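Keltura Cell Practice Kit, second edition: review

Posted February 15, 2024
Filed under: Shop floor, Robots, Books and kits

The Keltura Cell Practice Kit is a ring binder, a set of laminated cards, a roll of floor tape, a hand-held force gauge and a login for the online forms. It is sold to small shops that run one or more robot arms near people and need written rules for how the work is done. We bought ours in December and have used it on a bench cell that takes old desktop computers apart.

It costs 600 dollars with the gauge. Without the gauge it is 500, and if you already own one that has been calibrated, buy that version. The contents are otherwise the same.

What the binder covers

There are 15 chapters. The first few are on risk assessment, and they are the best part. You list each task, then who can reach what while the task is going on, then what the arm could do at its worst in that spot. The forms make you write down the tool as well as the arm. A lot of shops assess the arm, find it slow and light, and forget that the gripper has edges. Keltura gives the gripper its own page, and a second page for whatever the gripper may be holding.

The chapters on daily checks are short. Stop button, speed setting, tool screws, cables, fixture, floor marks. The card for this is the one we use most. It hangs by the cell and it takes a few minutes.

The chapter on changing a program is stricter than we were used to. Any change to a waypoint means a run at reduced speed with one person at the stop button and nobody inside the tape. We used to skip that for small changes. We don't now, and it has slowed us down a little. I think that is a fair price.

What it doesn't cover

The binder does not replace the published safety standards and says so on the first page. You still need to own them and read them. Keltura points to the clause you should be looking at and then puts the matter in everyday words, which helps, but in a few places the wording is looser than I would like. The section on protective stops uses "pause" and "stop" as if they were the same thing. They are different states on most controllers and the cards should say so.

There is very little on electronics. If you handle boards, you will have to write your own page on static and grounding. The same goes for power supplies. Our rule is that a computer is unplugged before it goes to the cell and that a power supply is never opened there, by hand or by robot. None of that came from the kit.

I also looked at the Godlow set, which is cheaper and thinner. It is fine for a machine behind a fence. It has one page on open cells, and that page mostly tells you to hire someone. The Margaritis handbook is much longer and better written than either, but it has no forms, so you end up making them yourself.

Using it on a teardown job

Teardown is a good test for a rule book, as the parts are never quite the same twice. Cases come in from different makers, and the drives and cards sit in different places. 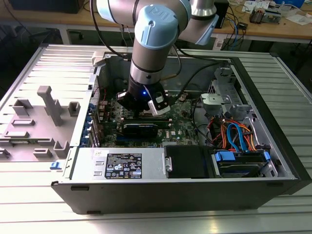 The fixture chapter asks for the case to be located against something solid before the arm moves, and for the approach height to be written on the job sheet. We set ours above the tallest part in the case, with a clear margin, and the arm has to come back up to that height before it moves sideways. Graphics cards and drive cages are what usually decide the number. The job sheet has a box for this and a box for loose cables, which are easy to snag and should be moved out of the path first.

The sheet also has 4 signature lines. That is too many for a small shop. We have one person who sets up and one who checks, and we cross out the rest.

Forms, paper and support

The online forms work but are slow on a phone. You can export them to a spreadsheet. The paper is good and the rings have held up. One of our cards had begun to peel at a corner, and the seller, Tirham, sent a new one without asking for the old one back.

Updates are free for the first year. After that you pay for a new edition or keep the one you have.

Verdict

Good for a shop with one or two open cells and no safety person on staff. Less useful if you already have your own forms. Get the version without the gauge if you can, write your own page on electrical parts, and fix the stop wording on the cards with a marker before you hang them up.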